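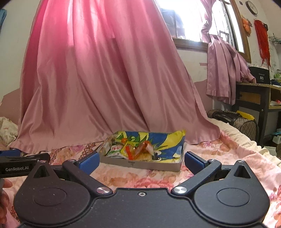
Gimlow is a collection of household packing lists, written out by people who were moving home, going on holiday or clearing a spare room. There are 1,073 lists in this release, and I love how different they are! One person writes "kitchen stuff" and leaves it at that, another gives every teaspoon its own line. Plenty were clearly written upstairs with an open box on the bed, so you get winter jumpers, a phone charger and half a bookshelf all in the same list - please don't tidy these up, they're the best part.

What's inside

lists.csv has one row per item, with the list number, the item as written and a cleaned-up spelling.
rooms.csv gives the room for each list, where the writer named one. In 137 lists they didn't, and the room is left blank.
notes.txt holds the odd remarks people put in the margins (my favourite is "NOT the good scissors").

Spelling

The cleaned-up column follows British spelling. Brand names have been swapped for plain words, and I took out street names and phone numbers by hand. If you spot one I missed, please open an issue and I'll fix it quickly.

Changes

Alta, the second release, 14 November 2018: added more than 100 new lists, mostly student moves from September. Fixed the commas that broke rows in lists.csv.
Pfister, the first release: everything else.

Using it

Free for any use, with a mention of Gimlow. I'd be thrilled to hear what you make with it - someone has already built a word game!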